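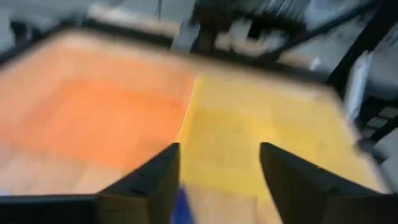 Sorting table surfaces for the Akville workroom: materials and methods

The aim of the project was to find out whether a two-coloured table surface makes it easier to return small items to the correct side of a shared bench. Two areas of flat colour, orange and yellow, lie directly next to each other, with a thin bright seam between them and a dark border along the far edge. The colours were kept close in warmth on purpose, as an earlier version with black and white halves was found tiring to look at under the room lights. Small blue parts were chosen as test items, the blue being easy to tell from either half.

1. Background

The bench at Akville is shared by two groups. Under the old arrangement the division was a strip of tape, which lifted at the ends and had to be replaced each April. Items left near the tape were often put away by the wrong group. The Bernville course handbook asks for a fixed division on every shared bench but does not say how it should be made.

2. Method

Two layouts were compared. Layout A was the plain bench with tape. Layout B was the two-coloured surface. Each layout was used for six sessions. At the end of a session every item on the bench was checked against the list for its side, and anything on the wrong side was entered as a misplacement. Items lying across the division were entered separately and left out of the main total. In all, 300 placements were logged for each layout.

The log was kept in Inis, a spreadsheet template set up for the course. The misplacement categories were taken from the Kushwaha scheme used in the previous year's project, with two categories merged where the wording overlapped.

3. Results

Layout A gave 5 misplacements in the first session and continued at a similar level. Layout B gave 6 in the first session, then fewer in each of the later ones. The first-session figure for Layout B is put down to users not yet knowing which colour belonged to which group. A label at each end of the bench was added before the second session, so the effect of the colours cannot be fully separated from that of the labels.

4. Limits

The same people used both layouts, always in the same order. Lighting was not measured. Orange and yellow may be hard to tell apart for some users, and this was not tested. A repeat should include a pair with a larger difference in lightness, and the labels should be present from the start in both layouts.

Report submitted March 2, 2024.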